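Wanted: patient people to teach a robot to put small boards into small slots
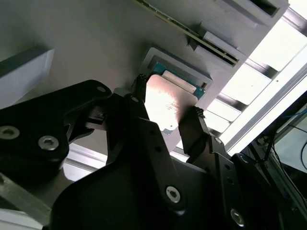 The Skikden assembly study is looking for paid participants from November. The job is inserting little electronic modules into fixtures by remote control, over and over, while we record what you do. It is less glamorous than the word "robot" led your relatives to believe.

Our question is a narrow one. In the first round, policies trained on 300 demonstrations from experts did worse than policies trained on 300 from beginners. Periklis Sotiropoulos, who runs the study and supplied most of the expert demonstrations, has taken this fairly well. We suspect the beginners' fumbles and recoveries are teaching the arm something the tidy runs leave out, and we'd like more fumbling from fresh hands.

What you'd do: a 30-minute practice, then seven sessions at the Ogbonna building, each around two hours. Evenings are fine, and there is a Saturday slot for people with proper jobs.

You should be 18 or over, have reasonable eyesight (glasses welcome) and be able to miss a slot several times in a row without taking it out on the equipment. Gaming experience is neither required nor as useful as gamers expect. If you've worked in electronics assembly, please say so – you may still take part, but we'll put you in the other group.

Sessions are paid by the hour, including the bad ones. You can withdraw at any time and ask us to delete your recordings.

To apply, send a few lines and your free evenings to Periklis through the Skikden contact form. No CV, please.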